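Laundry & Linen Workers Board > Shop Floor Talk > Anyone else getting arms on the dryers?

foldqueen_tammy
May 26, 2021

OK so I need to hear from people who have been through this. I work days at a mid-size plant, we do care homes, two gyms and a ton of restaurant blacks. Management told us at the shift meeting they want robot arms on dryer unloading, starting with the small dryers in the back (the Nilau ones we use for personals). The quote they got is from an outfit called Collberg. They keep saying no jobs will go. What they will NOT say is what the three of us on that row will be doing all day. I'm 51, my shoulder is shot from pulling loads, so part of me is thrilled! And part of me is updating my resume. What happened at your place?

presser_ev
Everett Montoya here, most of you know me from the other board. We've had two arms since October. Nobody was let go, I'll say that up front. But they didn't replace the two people who retired either, so do the math on that how you like.

Your shoulder will thank you. Mine did. What got me was the boredom. I used to unload, shake out, sort and chat with whoever was across from me. Now I sort what comes to me and I keep an eye on two machines, and whoever was across from me is over on the ironer.

steamtable8
Watching machines is still work. I wish they paid it like work. We got a new title, "cell attendant," and the same hourly. Ask about the rate BEFORE it goes in, Tammy. Once it's running you have nothing to bargain with.

foldqueen_tammy
Writing that down. Everett, how fast are yours? They're telling us up to 400 pieces an hour and I laughed out loud in the meeting.

presser_ev
Ha! Sure, on flat towels, all the same size, all facing the right way. Give it a personals load with bras and sock balls and a fitted sheet that ate everything else and you'll be standing there with your hand on the pause button. Ours did 151 in an hour on mixed stuff the one time I bothered to check the screen. I can beat that. I can't beat it for a whole shift, though, and that's the bit the boss cares about.

c_loureiro
Hi all, Custódio Loureiro, I do maintenance and some of the training at a plant that went this way. I'm going to disagree with Everett a little. The slow speed on mixed loads is mostly setup. If your sorters send a dryer one kind of thing, the arm does fine. The job moves upstream - the skill is at the sorting table now, and the people who were good at unloading turned out to be very good at that, they know what tangles with what.

Dark loads are the hard ones for us. Black on black in a dark drum, and everything is one big lump as far as the arm is concerned.

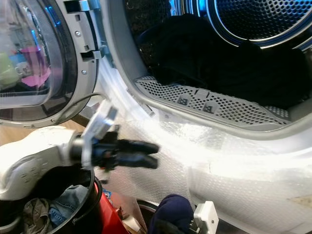 Arm at the dryer door, black load still in the drum

presser_ev
Yep, that's a load of blacks all right. I'd have that out in two grabs, lol.

foldqueen_tammy
It's smaller than I pictured! Is that bubble wrap on the dryer??

c_loureiro
It is. Anyway look at the drum more than the arm. A person reaches in and feels for an edge. With two fingers you have to pick a fold and hope it's a shirt and not four shirts. So we split the blacks into smaller loads, and somebody has to decide how small. I trained a woman with twenty years on the floor for that and she is better at it than the software. She got a raise, by the way, steamtable8. It can happen.

steamtable8
One raise. How many people were on that row before, Custódio?

c_loureiro
Five. It's three now. One moved to the trucks because he wanted to, one left and wasn't replaced. I'm not hiding it.

steamtable8
I appreciate a straight answer. But that's my whole point, "no jobs will go" means nobody gets walked to the door. It doesn't mean there are as many jobs a year later. Get them to put a headcount on paper.

mangle_mike
Going to be the grumpy one. I've seen the Osano folder, the Mridha sorting line and now this. Every time, the hard part of the job stays with us and the easy part that gave you a breather goes to the machine. Pulling towels was my breather! You could think about your dinner. Now it's all jams and stains and problem loads, eight hours of them, and I go home more tired than when I was lifting.

presser_ev
Mike, that's the best way I've heard anybody put it. I do rotate now - one hour at the arms, one at the ironer, back again. We had to ask for it though, it wasn't in anyone's plan.

foldqueen_tammy
This is all so helpful, you guys. So my list for the meeting is the rate, headcount in writing, rotation, and who gets trained on splitting loads. Custódio, how long was your training?

c_loureiro
Two afternoons for stop, restart and clearing a jam. Splitting loads took weeks, and you learn it by doing it wrong. Ask that the training be on the clock, and ask who is allowed to hit stop. At our place it's anyone on the floor, no questions after. I would not accept less.

mangle_mike
Agree with him on that one. Tammy, post back when you've had the meeting.

foldqueen_tammy
Will do. Going to go ice my shoulder now.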